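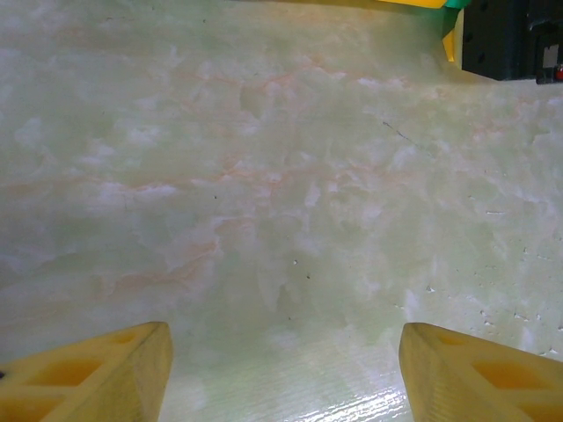
## Winter table evenings at Lelari

December 13, 2018

Dear neighbors and friends of the house,

The reading evenings continue through the winter, and I want to tell you what was decided at the last meeting. We start again after the holidays with the long novel by Kustov, the one many of you asked for. It has 52 chapters, and most of them are short. We will read three chapters for each evening, so please do not run ahead too far — it is difficult to discuss a book when half of the room already knows who inherits the mill.

Zdenka Ristić will lead the first part. She has read the book in two languages and she prefers the older translation, but the new one is easier to find in shops. Both are fine. If your page numbers are different from your neighbor's, look for the chapter titles.

Tea is from Grgić, as before. The price went up a little in May and we did not change the contribution then, so now it will be three dollars for each evening. Children do not pay. If you bake something, please write on a small paper if it has nuts inside.

The room can seat up to 30 people. For the last evening in the fall some of us had to stand near the coats, and I am sorry for this. Please tell Sveva Messina if you plan to come, by phone or by a note in the box near the entrance. She also keeps the list for the books that we lend, and four of them are still missing from last winter, among them the poems with the blue cover.

One more thing about the Bultness stories, which we finished in the fall. Several readers wrote to me that the ending was too sad. I agree with them, but I would read it again, maybe in a warmer month. If you want to write a few lines about it for the next newsletter, half a page is enough and handwriting is welcome.

The side door stays locked in winter, so use the entrance from the yard.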